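Station inspection checklist: Sitville volunteer fire station, with comments

July 3, 2022
By Olanrewaju Oyewole

This was the mid-year walk-round of the Sitville station, done with Stavros Economou from the Parnuder district office. Items are marked OK, Attention or Fail. A Fail has to be put right before the next duty rota starts. An Attention item can wait until the August drill night but should have a name against it by then.

Appliance bay

1. Bay doors open fully by motor and by hand chain — OK. The chain on the left door is stiff for the first few pulls. Grease it.

2. Floor clear around both vehicles — Attention. Two lengths of hose were drying across the walkway on the rear side. They belong on the rack. If the rack is full, use the rail outside.

3. Exhaust extraction connected and running — OK. The rubber boot on the second hose has a split of the sort we had last year. It still seals.

4. Wheel chocks in place — OK.

5. Battery chargers and shore lines — Fail. The plug on the tanker line is cracked through the casing. Taken out of use and tagged. Stavros has asked for a replacement from the district store. Until it comes, the tanker is to be started and run by whoever opens up.

Pump and water

6. Pump test to pressure, held for 8 minutes — OK. No drop on the gauge.

7. Tank level, 600 gallons — OK. Full at time of check. The sight glass needs a clean before anyone tries to read it at night.

8. Suction hose and strainers — OK. One gasket swapped on the spot. There is one spare left in the drawer, so please write it on the order sheet if you use it.

9. Portable pump — Attention. Started on the fourth pull. Fuel looked old. Drain, refill and write the date on the can with a marker, large enough to read.

Hose and ladders

10. Hose records up to date — Attention. There are 51 lengths on the register, and 28 of them have a test date within the last twelve months. The rest may well have been tested, but the sheet doesn't say so. Utano will bring the test rig on the next drill night and we will work through the gap.

11. Couplings — OK. Lugs straight, swivels free.

12. Ladders, rungs and halyards — OK. The halyard on the long ladder is fraying near the cleat. I would call it fit for another season and Stavros would not, so it is being changed.

Breathing apparatus

13. Cylinders within test date — OK.

14. Masks cleaned and bagged — Attention. One was bagged with no tag, so we couldn't tell who had cleaned it or when. Cleaned again and tagged. Anything without a tag is treated as dirty.

15. Low-air alarms — OK. All sounded.

16. Compressor air quality certificate on the wall — Fail. The one on display has run out. Chatzigeorgiou, who service the compressor, say the new one was posted to the old address. No cylinders are to be filled here until we have it in hand. Use Parnuder for fills. It is about a twenty-minute drive, so go before you are down to the last spares.

Protective clothing

17. Coats and trousers, seams and linings — OK, apart from one pair of trousers with a knee worn through. Withdrawn.

18. Kit stored away from the bay exhaust — OK. Keep the locker room door shut when engines are running. It was propped open with a boot when we arrived.

19. Gloves and hoods — OK. Small sizes are short. Two new members start in August and both take small.

Kitchen and rest area

20. Fire blanket and extinguisher — OK. Both in date, pins and seals in place.

21. No turnout gear past the kitchen door — OK. The sign has faded and should be reprinted.

22. Table and worktops wiped down, fridge door closing properly — OK. Food is to be labelled with a name and date.

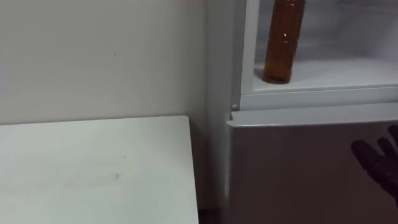 Outside and paperwork

23. Hydrant at the gate — OK. Flushed and capped.

24. Forecourt lighting — Attention. One lamp out on the road side.

25. Accident book — OK. Two entries since the last visit, both signed.

26. Call-out list — Attention. Three phone numbers are wrong. Send corrections to me by text, and I'll print a clean copy for the watch room.

Signed off by both of us with items 5 and 16 open.

Related items
Hose testing: how to fill in the register
Parnuder cylinder fills: opening hours and key holder
August drill night programme
Sitville station: last year's winter checklist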